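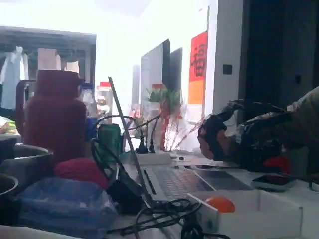
*Voller Schreibtisch, aufgeklappter Laptop, Smartphone daneben.*

# Lerine – mein Brotprotokoll als Datensatz

Ich backe Sauerteigbrot und schreibe dabei mit, und zwar seit Jahren und leider ziemlich zwanghaft. Lerine ist die aufgeräumte Fassung dieser Mitschriften: 422 Backvorgänge, ein Brot pro Zeile, alles aus einer ganz normalen Küche mit einem ganz normalen Haushaltsofen. Der Name kommt von meinem Anstellgut, das heißt nämlich auch so (ja, ich weiß, alle geben ihrem Sauerteig Namen).

Wer hier nach Rezepten sucht, wird nur halb glücklich. Die Mengen lassen sich zwar aus den Spalten zurückrechnen, aber Arbeitsschritte wie Dehnen und Falten stehen höchstens mal in den Notizen. Mir ging es um die Frage, wie Raumtemperatur, Mehl und Stockgare zusammenhängen – und ob ich mir meine schönen Theorien darüber bloß einbilde. Teilweise ja!

## Was drin ist

Im Repository liegen zwei Dateien:

- `brote.csv` – die eigentliche Tabelle, UTF-8, Semikolon als Trenner, Dezimalkomma
- `mehle.csv` – Kürzel der Mehlsorten mit Type, Mühle und Getreide

Die Haupttabelle hat neun Spalten:

| Spalte | Inhalt |
|---|---|
| `id` | laufende Nummer, keine Lücken |
| `monat` | Monat des Backens, ohne Jahr |
| `mehl` | Kürzel, siehe `mehle.csv` |
| `wasser` | Teigausbeute |
| `raumtemp` | Grad Celsius beim Ansetzen |
| `gare_min` | Stockgare in Minuten |
| `ofen` | Kürzel für den Ofen |
| `note` | Schulnote für die Krume, von mir vergeben |
| `notiz` | Freitext, gern mit Tippfehlern |

Das Dezimalkomma hat mir schon zwei freundliche und eine etwas weniger freundliche Nachricht eingebracht. Es bleibt. Ich öffne die Datei jeden zweiten Tag in einer deutschen Tabellenkalkulation und möchte keine Brote, die aus Versehen am 2. Juli gegoren sind. In pandas reicht das hier:

```python
import pandas as pd

brote = pd.read_csv("brote.csv", sep=";", decimal=",")
```

## Wie die Werte entstanden sind

Die Raumtemperatur lese ich an einem Küchenthermometer ab, das neben der Teigschüssel hängt. Geeicht ist da nichts. Die Stockgare ist auf 30 Minuten gerundet, und das gilt für den ganzen Datensatz, auch für die paar Brote, bei denen ich es genauer wusste. Vorher war das ein wildes Durcheinander aus exakten Zeiten und »ging über Nacht«, und mit so etwas rechnet man sich nur Unsinn zusammen.

Beim Mehl gibt es zwei große Blöcke. Das Roggenmehl kommt fast immer aus der Mühle Zondham, das Weizenmehl läuft unter der Hausmarke Trerkia aus dem Hofladen. Wenn beides gemischt wurde, steht das Kürzel mit dem größeren Anteil vorn, also `ZO-TR` oder `TR-ZO`. Genaue Verhältnisse stehen in der Notiz, sofern ich dran gedacht habe. (Ich habe oft nicht dran gedacht.)

Die Schulnote vergebe ich nach dem Anschneiden, immer am ausgekühlten Brot. Eine Eins heißt: gleichmäßig, saftig, würde ich verschenken. Eine Fünf heißt Croûtons. Die Note ist und bleibt Geschmackssache, und im Januar bin ich strenger, glaube ich, da habe ich nach den Feiertagen einfach zu viel gutes Gebäck zum Vergleichen im Kopf.

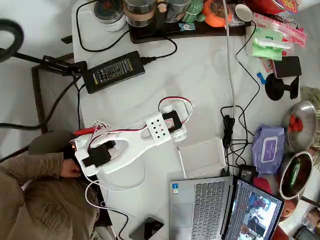

## Bekannte Macken

- Unter `CH` in der Ofenspalte steckt der alte Backofen in der Wohnung über dem Imbiss Chaimongkol, in der ich früher gewohnt habe. Der heizte hinten viel stärker als vorn. Wer Noten vergleichen will, sollte diese Zeilen getrennt betrachten.
- Hochsommer ist dünn besetzt. Bei der Hitze mag ich den Ofen nicht anwerfen, und der Teig macht dann sowieso, was er will.
- `notiz` enthält Abkürzungen: `üg` ist Übergare, `ug` Untergare, `kk` steht für den Kühlschrank. `hm` heißt hm.
- Fehlende Temperaturen sind leer gelassen. Eine Null kommt nirgends vor, so kalt war meine Küche dann doch nie.
- Dinkel habe ich beim Aufräumen komplett rausgeworfen. Das waren so wenige Brote, dass man daraus nichts ablesen kann außer meiner schlechten Laune.

## Mitmachen

Eigene Brote nehme ich nicht in die Tabelle auf, sonst passen Noten und Thermometer nicht mehr zusammen. Korrekturen sind aber sehr willkommen, besonders bei den Mehltypen in `mehle.csv` – da habe ich ein paar vom Etikett abgetippt, das schon voller Teig klebte. Einfach ein Issue aufmachen und die `id` dazuschreiben.

## Lizenz

CC BY 4.0. Bei Nennung reicht »Lerine Brotprotokoll«. Und falls jemand mit den Daten herausfindet, warum meine Roggenbrote im März immer einreißen: bitte unbedingt schreiben!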